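The Tollow Three-Drawer Bedside Cabinet, Reviewed After Four Months of Mild Neglect

Score: 3.5 out of 5. Would buy again, with a level.
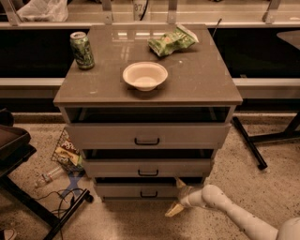

I did not set out to have opinions about nightstands. For most of my adult life I slept next to a dining chair, and the dining chair did fine. Then the chair was called back into service for a dinner, a guest found my earplugs on it, and I started shopping.

The Tollow comes in gray, and the gray is the reason I bought it. Pictures on the store page made it look like wet cement. In the room it's warmer than that, more of a brownish gray, the color of a mushroom that has been to college. It goes with everything I own, mostly by refusing to comment on it. There was a white version too, but I know myself and I know what I drink in bed.

Assembly

The box says 39 minutes. I admire the confidence of a company that times this to the minute and I would like to meet the person they timed. It took me an evening, with a break for noodles and another for lying on the floor. The instructions are drawings only, no words, and step 5 shows a small smiling man holding two drawer runners that are mirror images of each other. They are labeled in the bag with stickers. The stickers are the same.

If you get the runners backward, you'll know, because the drawer goes in beautifully and then declines to come out. Label them yourself with a pencil before you start. All the screws were present, plus one extra that I've kept in the top drawer ever since as a threat.

The top

Glossy. Very glossy. If you have a ceiling light, you now have two, and the second one is by your pillow. I find I don't mind it during the day, when the shine makes the whole thing look more expensive than it was. At 5 in the morning, when someone puts on the overhead light to look for a sock, I mind it.

Gloss also means fingerprints, and rings, and a record of every evening you've had since you last wiped it. A damp cloth does the job in one pass. A dry cloth just moves the evidence.

On size I have no complaints. It takes a can of something, a bag of chips and a bowl to put the chips in, with the bowl pulled up to the front where a hand can find it in the dark. That's dinner and a movie as far as I'm concerned. Add a lamp and you'll be making choices. The top sticks out a little past the body on every side, and there's a thin darker edge around it that I assumed was a mistake and have grown fond of. The overhang is good for lifting the cabinet when you vacuum. It's also at the exact height of my hip bone, and we've met.

The open shelf

Between the top and the drawers there's an open cubby that runs the whole width. I thought this would be for books. It is for books in the sense that two of them went in there in August and haven't been seen since, as it's dark in there and I don't own a headlamp. What it really suits is flat things you use daily and don't want to look at: a tablet, a charger, a magazine you're pretending to read. I wish the back had a hole for a cable. It doesn't, so mine comes around the side like a burglar.

The drawers

Three of them, and this is where the half point went, along with the other one.

They slide nicely. They're deep enough for a folded sweater, and the bottom one holds my entire supply of mystery cables with room for a hot water bottle. The trouble is that they have no catch of any kind, and they don't feel strongly about being closed. Push one shut with any energy and it comes back out a little to see how you're doing. You end up with a cabinet whose drawers all stand slightly open, showing dark gaps, as if it had been burgled by someone in a hurry who only wanted to look.

I blamed Tollow for this for weeks. Then my neighbor Lavanya Gounder came over, set a marble on my floor, and we watched it leave the room. So part of it is the building. A folded bit of cardboard under the front feet helped a lot, and I'd tell anyone in an old apartment to start there before writing an angry email. (I had already written the angry email. Tollow replied politely and suggested a level.)

The handles are plain black U-shaped pulls, one in the middle of each drawer, all lined up down the front. They're easy to grab half asleep and there's room for actual fingers behind them. My previous experience with small furniture was an Orozco chest with tiny round knobs that came off in the hand like ripe fruit. No such trouble here. I tightened the screws once, after the first month, and they've stayed put.

Compared with the others

I looked at the Pornley before this one. It's prettier, has soft-close drawers, and costs enough more that I would have had to sleep better to justify it. The Rorkness is cheaper by $30 and has a door in place of drawers, so everything you own lives in one pile behind it. Some people can handle that. I've seen what I do with a pile.

Who should get it

Anyone who eats in bed and has made peace with it. Anyone with level floors. If you're a light sleeper with a bright ceiling fixture, put a cloth over the top, or learn to sleep facing the wall, which has been my approach.

The extra screw is available if anyone needs it.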